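Appel à participants : goûteurs et cuisiniers amateurs pour un projet sur les piments séchés

Vous mettez du piment partout ? Ou vous en avez un peu peur, mais vous êtes curieux ? Dans les deux cas, on aimerait beaucoup vous rencontrer !

L'atelier Aksoy prépare un recueil de recettes familiales autour du piment séché, des soupes d'hiver aux pâtes fermentées, en passant par les huiles, les marinades et les pickles que chacun fait à sa manière. Le livre s'appellera Prostier, du nom du hameau où Bülent Tokgöz et son frère Tarık ont planté leurs premiers pieds de piment derrière la maison de leurs parents. Ils en cultivent aujourd'hui 40 variétés, et ils ont très envie de savoir ce que d'autres en feraient.

Nous cherchons 80 personnes pour la saison qui commence en octobre. Aucun diplôme, aucune expérience en restauration. Il faut simplement aimer manger, savoir dire ce qu'on a en bouche (avec ses mots à soi, c'est même mieux) et pouvoir se libérer pour trois séances de dégustation.

Chaque séance dure deux heures et demie, de 18 h 30 à 21 h. On commence par goûter les piments seuls, réhydratés puis grillés, et on passe ensuite aux plats. Hülya Sezer anime la partie dégustation. Elle a travaillé longtemps dans les épices et elle vous apprendra à distinguer le fumé du torréfié, ou le piquant qui monte d'un coup de celui qui s'installe doucement. C'est passionnant, et on rit beaucoup. 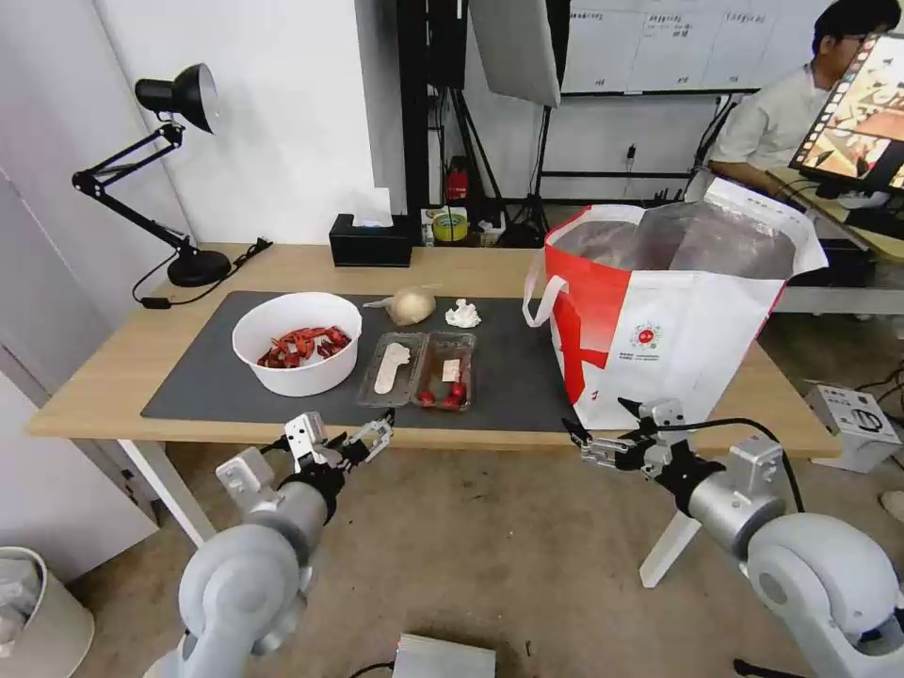

Piments rouges séchés et oignon.

Les participants qui le souhaitent peuvent aussi rejoindre le groupe des cuisiniers. Vous recevrez un assortiment de piments et vous testerez chez vous quatre recettes du livre, dans votre cuisine, avec vos casseroles et vos convives habituels. On veut savoir si les temps de cuisson tiennent, si une étape vous a fait lever les yeux au ciel, si les enfants en ont repris. Mohsin Ansari, qui coordonne les essais, lit tous les retours et rappelle volontiers ceux qui ont une question (ou une meilleure idée que la nôtre, ça arrive souvent !).

Vous avez une recette de famille ? Apportez-la ! Une page de cahier tachée d'huile nous va très bien. Les recettes retenues seront publiées sous votre nom, avec votre accord écrit.

Côté pratique

Les séances ont lieu dans la cuisine de l'atelier, au rez-de-chaussée, accessible en fauteuil roulant. Il faut être majeur. Signalez-nous toute allergie ou intolérance dès l'inscription, ainsi que les troubles digestifs pour lesquels le piment vous est déconseillé. La participation est bénévole, les ingrédients sont fournis et chacun recevra un exemplaire du livre à sa parution.

Pour vous inscrire, écrivez quelques lignes à Tyson Sawatzky, à l'accueil de l'atelier, en précisant :

- votre prénom et votre commune
- le groupe qui vous tente (dégustation seule, ou dégustation et cuisine)
- votre tolérance au piquant, de « le poivre me suffit » à « je croque dedans »
- un plat pimenté dont vous gardez le souvenir

Les débutants sont les bienvenus, et nous gardons des places pour eux dans chaque groupe. Réponse à tous avant la fin du mois de septembre.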